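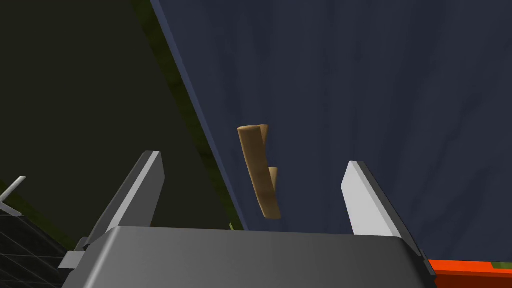

How to Shape and Bake a Sirkance Ring

The Sirkance ring is an enriched yeast bread from the Zostcombe area, baked as a closed ring and glazed with egg before it goes into the oven. The crumb is yellow and fairly tight. This page covers the plain version, made without fruit. The quantities follow Valbona Vasić's recipe, scaled down to one ring.

Ingredients

500 g bread flour
200 g whole milk, lukewarm
2 large eggs, plus 1 egg for the glaze
75 g sugar
80 g soft butter
7 g instant yeast
8 g salt
Grated zest of 1 lemon

The dough weighs a little over 900 g when mixed. After losses to the bowl and bench, the last test batch weighed 883 g at shaping.

Mixing

1. Combine flour, sugar, yeast, salt and zest. Add the milk and 2 eggs. Mix on low speed until no dry flour remains, then rest the dough for 15 minutes.

2. Knead on medium speed for 6 minutes. Add the butter in four portions, letting each one disappear before adding the next. The finished dough should come away from the sides of the bowl but still stick slightly at the bottom.

3. Cover and let rise at 27°C until doubled. At cooler room temperatures the rise can take an extra hour.
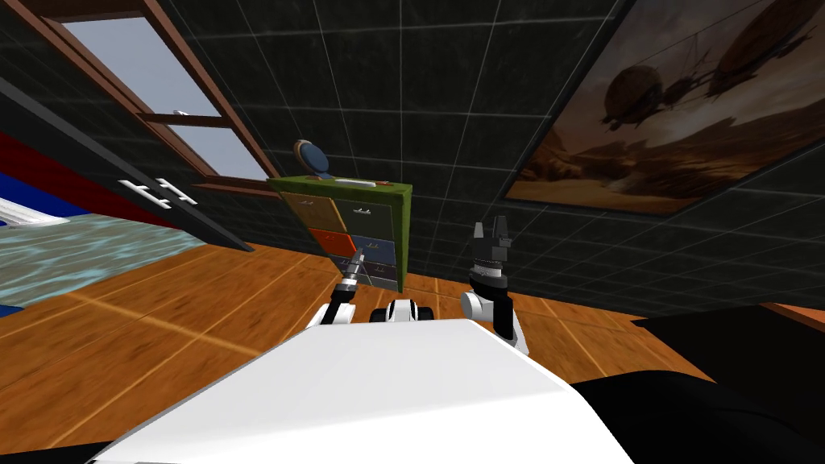
Can the dough be left in the refrigerator overnight?

Cover it tightly and chill it after the first 30 minutes of rising. Shape it cold the next morning and allow a longer final rise.

Shaping

4. Press the dough flat and form a tight ball. Rest 10 minutes, seam side down.

5. Push a floured finger through the center. Widen the hole with both hands, turning the dough, until the opening is 10 cm across. It will shrink during the final rise. In Plondau the dough is rolled into a rope and joined at the ends, but the joint tends to open in the oven.

6. Place on a lined baking sheet. Grease the outside of a small ovenproof cup and set it in the hole if the ring closes up.

Baking

7. Let rise until a light fingertip mark fills back slowly. Brush with beaten egg, wait 5 minutes and brush again.

8. Bake at 175°C for 30 to 35 minutes. Cover loosely with foil if the top darkens early. The center of the crumb should read 90°C.

9. Cool on a rack for one hour before slicing. Wrapped, the ring keeps for two days; older slices are best toasted.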